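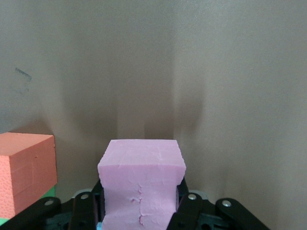 A pink foam block in the grip, seen from the wrist camera, with an orange block waiting to the left.

Category: Research Kits / Grasping and Soft Objects

Darko Soft Block Grasping Set

We have been selling foam blocks to robotics labs for longer than we ever planned to, and the question that comes back most often is a simple one: how hard should the gripper squeeze? Foam is forgiving, so people assume it doesn't matter much. Then they run a long batch of picks, compare the first hundred with the last hundred, and find that the numbers have drifted. The Darko set grew out of our own attempt to get a handle on that drift, and we're very happy to be able to offer the blocks, the wrist mount and the method together in one box.

The idea behind the method (we call it Flamwood grading, after the bench it was first tried on) is that you judge a grasp by the outline of the block between the fingers. A soft block draws in where it is pressed and keeps more of its width where it isn't, and a camera at the wrist has a good close view of that. In our picture the pink block is widest just under its top edge and tapers where the fingers press against it. The grading script traces that outline, compares it with the same block at rest, and gives you a squeeze score for each pick. You don't need a force sensor, and you don't need to change your fingers.

What we found

Our main run was 1045 picks, using a set of blocks that had already seen plenty of handling, and a second set fresh from the bag. We held back 129 picks from the fitting and used them only for checking. On those, the squeeze score put the grasp in the same band as our bench load cell 5 times out of 6, and most of the misses were one band off, on picks where the block was turned well away from square.

The part that surprised us was how much the age of the block mattered. Fresh foam springs back quickly and gives a nice steady score. Foam that has been worked for a while is softer along its creases, so the same finger closing gives a deeper waist and a higher score. We first thought of this as a nuisance and wanted to throw the old blocks out. Now we keep them in on purpose! A policy trained only on fresh blocks did noticeably worse on worn ones, and mixing the two brought most of that back. If your blocks have creases, nicks or a crack down the face like our pink one, please don't bin them. Give them their own rest image and carry on.

What's in the box

Foam blocks in assorted colors, fresh
A smaller bag of pre-worn blocks, graded by us
Wrist mount for a small camera, with screws
Printed rest-image card and setup sheet
Download code for the grading script and the 535 labeled picks we share with every set

The mount fits most two-finger grippers with a flat face at the wrist. If you aren't sure about yours, send us the spacing of the mounting holes and we'll check before you order, which saves everybody a return.

A few notes on using it

Take the rest images under the same light you'll be working in. Shadows beside the block can be picked up as part of the outline, and a plain matte surface helps a great deal. We use a dull gray-beige one. Leave some room between blocks too, especially with other colors nearby, or the script may join two edges into one.

Take a fresh rest image whenever you swap blocks, and again after any long session. It only takes a moment and it makes a bigger difference than any of the settings in the script.

The score is not a force reading, so please don't quote it in newtons. It tells you how one grasp compares with another on the same block. People who need real force values should pair the set with a load cell, and the Jekovano adapter plate on our accessories page is made for that.

Sets ship from our Zulau workshop. Replacement blocks, fresh or worn, can be ordered separately in any mix of colors we have on the shelf.

Tags: soft grasping, wrist camera, foam blocks, squeeze score

Contact us | © Zulau Research Supply | Back to top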